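Replacing torn finger pads on the Carnine hand-held gripper

Applies to: Carnine two-finger gripper, hand-held version, with bolt-on pads
Written by: Merike Ots
Last revised: 8/8/20

This procedure covers inspection and replacement of the finger pads after a tear. It was written after a run of dropped plates on the dish rack task at the Dindton lab. The drops were first logged as operator error. The cause was a pad that had started to come apart along its lower edge, which let the plate rotate in the grip when the tool was tilted.

The fault is easy to miss. The gripper opens and closes normally, the width reading is correct, and the pad faces look sound from the operator's side. Most of the wear is on the underside, where the pad drags on the table during low pickups.

Symptoms

A plate held near its rim turns in the grip when the tool passes from flat to upright.
The plate enters the rack slot at an angle and catches on the wire.
The grip holds for thick objects and fails for thin ones.
Dark crumbs of pad material are left on the table after a session.

Any one of these is enough reason to stop and inspect. Do not increase the grip force to get through the session. We did this in May, and the added force opened the tear further and chipped a plate.

Tools and parts

Two new pads from the same batch
Hex key, 4 mm
Pad screws (use new ones, the old ones have spent thread compound)
Isopropyl alcohol and a lint-free cloth
Vanags thread compound, medium strength
Feeler gauge set
Safety glasses

Step 1. Make the tool safe

Switch off the tool and unplug the cable at the handle. If your unit has the Prandovari powered drive fitted, wait 20 seconds after unplugging before you touch the fingers. The drive holds enough charge to close them once. Put on the safety glasses. Broken ceramic can stay stuck in a pad face and comes out without warning when the pad is flexed.

Step 2. Inspect both pads

Open the fingers to full width and hold the tool over a clear, light-colored surface. A pale tabletop works well, as dark pad material shows up against it. Look at the outside edges first, then the rims, then the faces. Finish with the bottom edge of each pad, which is where ours failed.

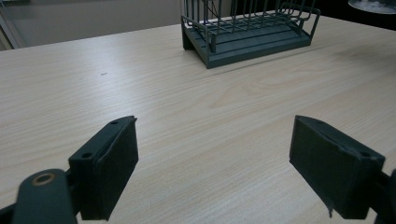 A hanging strip at the bottom of a pad means the pad is finished. Do not trim the strip and carry on. Trimming removes the visible part of the damage and leaves the split behind it. On our first failed pad the split ran well up behind the gripping face, and the face looked fine until it was pushed with a thumb.

Scuffing along the top rim is a separate matter. A scuffed rim with no loose material can stay in service. Record it in the tool log and check it again at the next service.

Press each pad face with your thumb along its full length. The resistance should be even. A soft spot, or a spot that clicks, means the material has separated from the backing.

Step 3. Check the linkage pivots

A worn pivot gives symptoms close to those of a torn pad, so rule it out before you fit new parts. Hold the finger near its tip and try to move it sideways. Then watch the bushing at the base of the linkage arm. The finger may flex slightly, but the arm must not shift around the bushing. If it does, stop here and send the tool for a bushing change. New pads on a loose pivot will wear at an angle and fail early.

Step 4. Remove the old pads

Take out the pad screws with the hex key and discard them. Slide the pad off toward the tip. If it sticks, work it from side to side. Do not pry it with a screwdriver, as the mounting face is soft and a dent there will tilt the new pad.

Mark the old pads left and right and keep them. Ivars Grīnberga compares them with the session logs, and the wear pattern usually shows which part of the task caused it.

Step 5. Clean and fit

Wipe the mounting faces with alcohol and let them dry fully. Slide each new pad on until it seats. Put one drop of thread compound on each screw and tighten by hand until the pad stops moving, then add a quarter turn. Too much torque bows the face.

Replace both pads even if only one is torn. A new pad facing a worn one shifts the grip center to one side, and thin plates will lean.

Step 6. Check alignment

Close the fingers slowly by hand until the faces meet. Try the thinnest feeler blade at the top, middle and bottom of the joint. It should drag evenly. If it slides in freely at one end, loosen the screws on that side, reseat the pad and repeat.

Step 7. Test before use

Reconnect the cable and run the width calibration from the beginning. The saved calibration is not valid after a pad change. Then grip a plastic plate by the rim, turn the tool from flat to upright and back, and repeat 20 times. The plate must not rotate. Use ceramic only after the plastic test passes.

Service interval

Our pads were on a 4,000-cycle replacement schedule. The torn pad had been in use for a little over half of that. We now inspect the lower edges before every session and replace both pads at 2,000 cycles, sooner if the task involves low pickups from a hard table.

We also raised the minimum approach height in the operator instructions so that the pads clear the tabletop when closing. Flat plates are now picked up from a raised stand.

Record the pad batch number, the cycle count and the result of the alignment check in the tool log before returning the gripper to the shelf.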